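Setting up your Zunach scoreboard at Barkside - Part 2: Pairing and first match

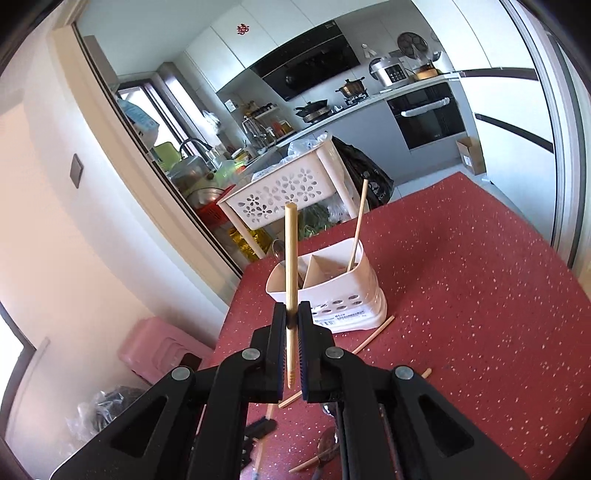 Wooden chopstick held upright over the red speckled countertop.

I've set this board up more times than I can remember, so I'm writing it down the way I do it on a match day at Barkside. You'll want the Part 1 wiring finished and the control box charged before you start.

1. Switch the board on at the wall and wait for the two zeros to come up. If you get dashes, leave it alone for a minute - it's still waking up.

2. Hold down PAIR on the control box until the green light blinks, then let go. The home score should flash 2 times.

3. Turn the dial to your sport. Soccer is S1 and field hockey is S2. (S3 is for seven-a-side, and yes, I've started a full league game on it!)

4. Set the half length with the up and down keys, then press SAVE. Skip SAVE and you'll be back to whatever the last team used.

5. Press HORN once to test it. Warn people first, please, especially on a Wednesday night when the little ones are training right by the posts.

Note: If your club also runs the Bravo board on the far field, change your channel to 24 before pairing. Otherwise both boards answer to one box, and you get a goal on each field every time somebody scores. We did that for most of a half against Zesinley and the arguing went on longer than the game.

Caution: Don't open the back panel with the power on. Pull the plug, then wait until the last digit goes dark.

6. Run the clock for one full minute and check it against your watch. Mine has never been off, but I still do it.

7. Press RESET, put the cover on the box and hand it to whoever's keeping score.

The box battery is good for more than 1000 minutes of play. I charge ours overnight in February, when the cold seems to eat it up, and every other week the rest of the season.

Part 3 covers team names and the brightness settings for evening games.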